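Since I moved to this country I keep a small notebook of words, and last month I finished the third one. My neighbour asked what I will do with it now. I said I will put it on the shelf and begin the fourth. She laughed, but I was serious.

I want to write today about learning a language late, by hand, on paper. I was 45 when I started with English properly. At school we had it for two years, with one book for the whole class, and what I remember from that time is mostly the song about the days of the week. So I count that as nothing.

My first teacher here was Ayana Wolde, who gave an evening class in a room above the library. She did not allow telephones on the table. If you did not know a word, you had to ask the person next to you, and if they also did not know it, you both wrote it down and looked it up at home. I was quite angry about this in the first weeks. I had paid for the class and I wanted the answers immediately. But the words I had to carry home in this way are the ones I still know. "Stubborn" was one. "Drawer" was another, and I can still not say it well.

My system is very simple. The left page is for the word and the right page is for a sentence in which I have really heard or read it. I do not copy sentences from the dictionary, they are too clean. I have "fetch" from a man calling his dog, and "on and off" from a letter about the water supply in our street. Next to the sentence I put the place. When I read the pages again I remember the rain and the bus stop, and after that comes the word.

The third notebook has 424 words. The second had only 229, but that was the year when I worked nights and I was too tired for anything. Gebretsadik, my old colleague from the bakery, says I should not compare the years. He learned Italian when he was young and he has now forgotten almost all of it, except the names of the cakes. We still write each other letters, in English, although we share another language in which it would be much easier. He corrects mine with a green pen and sends them back. I correct his with a blue one. Sometimes the same letter travels three times, and by then the news in it is old.

I tried also the other ways. For one winter I used a program called Plesteo, where you get points for every day. I had a long row of days and I was proud, and then I got flu and the row was gone, and I never opened it again. It was not a bad program. I think I learned from it the vegetables and the parts of a car. But I noticed that I was pressing the right answer before I had read the question to the end, as one does with the buttons in a lift.

What is still difficult for me: the small words. I can say "responsibility" without a mistake, but "at the weekend" or "on the weekend" costs me a minute. Also "the". In my language there is no separate word for it, and I put it in like salt, a bit here and a bit there, and hope. Ayana used to give me back my homework with 23 circles on one page, all of them around the same empty space where it should have been.

I would like to learn to read some Chinese too, one day, only for the pleasure of it. The characters are so handsome that I look at them even on packets and boxes, as other people look at flowers. I know perhaps ten of them. In June there is a beginners' course in the same room above the library, and I have put my name down, but there is a waiting list.

If I get the place, I will need a new notebook with squares, and I will have to decide what to do with the left page and the right page, for the system must change when the word is also a drawing. Gebretsadik says he will not correct any letters in Chinese. We will see.

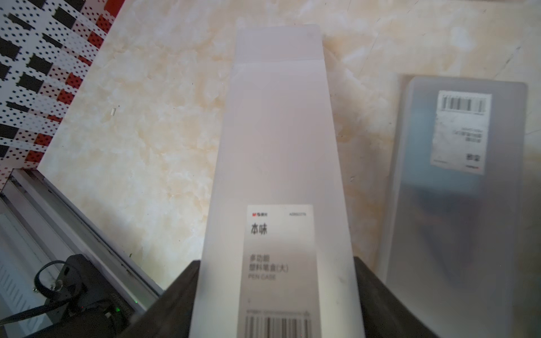 *本味, in large characters on a pen case.*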